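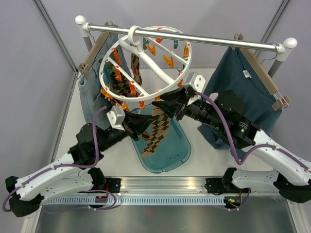 *Round hanger with the orange and teal pegs*

# Rovmont round sock hanger, four months in

I bought this in January after my old folding rack finally lost a leg. We have a tiny bathroom and no dryer, so everything gets hung up somewhere, and small stuff was always the problem – socks on the radiator, socks on the doorknob, you name it!

The Rovmont cost me 175 pesos at the Jamimham market. The same thing online was 200 plus shipping, so go in person if you can. 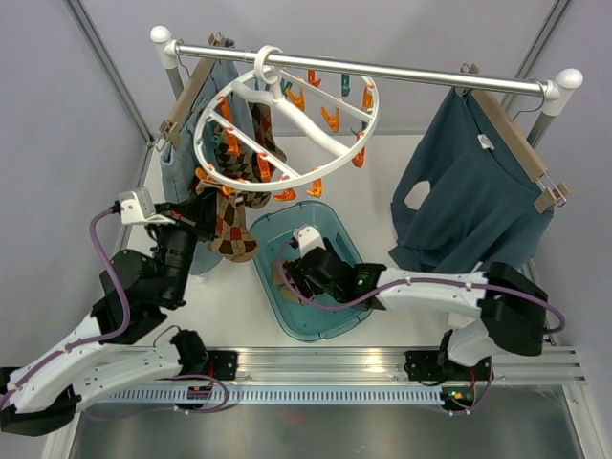 **Author's name withheld by request**

Good stuff first. The pegs grip well, even on thick winter socks, and they haven't left marks on anything (my old metal ones chewed up a nice pair of tights). I can load the whole thing sitting on the bed and then carry it to the rod, which my back loves.

Gripes? It tips if you put all the heavy things on one side, and the pegs tangle like crazy in a drawer. I had a Phetsri before this and its hook was sturdier, but the pegs kept popping off.

Four stars from me. I'd buy it again, probably two so I can stop doing laundry in shifts.

May 2018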